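16th April

I woke before the alarm again, and for a while I listened to the fridge unit of the lorry parked beside mine. I slept at the truck stop outside Girkley, in the long row near the fence, where the ground slopes a little and all my pens roll to the passenger side. The shower was free because I bought diesel yesterday. I had tea, two boiled eggs and the end of the bread.

The load was ready at the Harken warehouse, or so they told me. The booking said loading at seven. I was at the gate at half past six and the man in the window took my papers and gave me a number for the bay, 17, and then he said to wait for the green light. The light was red until twenty to ten. I do not mind waiting when somebody tells me how long. It is the not knowing that makes me tired. I cleaned the dashboard, I checked the straps one by one and threw out one that had a cut in it, and I wrote to the office that the slot for the ferry was now in danger.

Percy Ríos answered from the office. He has been our planner since November and I think he is good at it, although in the beginning I was suspicious of him, as he had never driven anything bigger than a van. He writes full sentences, which I like, because I learned my English from books and the short messages of the other planner were like puzzles to me. He wrote: "Do not hurry. I have asked for the later crossing and I am waiting for the answer." Then, after half an hour, he wrote that the later crossing was confirmed and that Tevlow would still take the goods tomorrow if I arrive before noon. So the morning was lost, but the day was not.

The load was mixed pallets, kitchen things and some garden furniture in flat boxes. The paper said 304 cartons. The boy who loaded them counted 288. We looked at each other. He was polite and very young, and I could see he wanted me to sign and go away. I have signed for cartons which I did not have once in my life, in my first year, and I paid for it with a whole summer of letters, so now I don't sign. I asked for the shift leader. She came with a scanner and walked along the pallets, and she found that one short pallet was still standing behind the door of the next bay with another company's paper on it. Sixteen cartons. After that the numbers agreed and she wrote the correction by hand and put her stamp. I took a photo of everything, as always. She said that drivers from our firm are slow but their papers are clean. I have been thinking all day if this is a compliment.

The trailer was not heavy but the weight was badly placed, too much of it at the back, and I asked them to move two pallets forward. This made me no friends. I stood and watched until it was done and the bars were in.

Then the road. Rain until the second roundabout, after it a white sky with no rain. There are roadworks where the two lanes become one and I was behind a caravan for a long time. I listened to the radio play about a lighthouse family, and I lost the signal just before they found out who had written the letters. I still want to know. I took my forty-five minutes in the lay-by with the good tea van, but the van was closed, so I drank water and walked to the end of the lay-by and back until my knees felt like knees again.

At the port the queue was short. The woman at the booth wanted the customs reference, and the number that I had was for the earlier crossing. I felt my stomach go cold. I telephoned Percy and he stayed on the line while he made the change, and I could hear him typing and breathing. The woman waited and ate an apple. When the new number went through she waved me on without looking up. I don't think she knows what a big thing it was for me. If it had not gone through, I would have been sleeping on the wrong side of the water and Tevlow would have given our slot to somebody else.

I told Percy thank you. He said that it was his mistake in the first place, he had changed the ferry and forgotten the paper that goes with it. I liked that he said it. Amaral, who planned my routes before, never made a mistake in nine years if you asked him.

Now I am in the drivers' lounge and it is late. The dinner was fish with peas, and a pudding I did not recognise but ate. Two men at the next table are arguing about tyres in a language that is close to mine, so I understand half and am ashamed to listen. One of them says that the cheap ones last as long if you keep the pressure right. I would have liked to tell him about the pair that I destroyed in one winter, but I was too tired to be sociable.

My sister wrote to ask if I will be home for the birthday. I wrote that I will be if Tevlow unloads me quickly and if there is something to carry back. An empty trailer going home is no use to anyone, Percy is looking for a return load and has one possibility, paper rolls, which are heavy and must be kept dry. I do not love paper rolls. But they are going in the right direction.

To do tomorrow: buy a new strap, ask about the invoice for the parking at Girkley, send the corrected delivery note to the office before they open, and telephone my sister when she is awake. Also I should look at the small lamp on the left side of the trailer, which was dim when I walked round in the evening. It may be only dirt.

The cabin is number 2 on the lower corridor, next to the engine noise. I asked for it, I sleep better with the engine. Alarm at five.
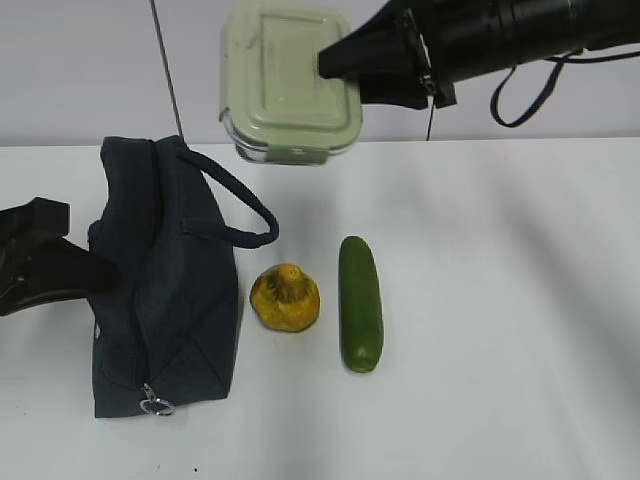
Glass food container with a pale green lid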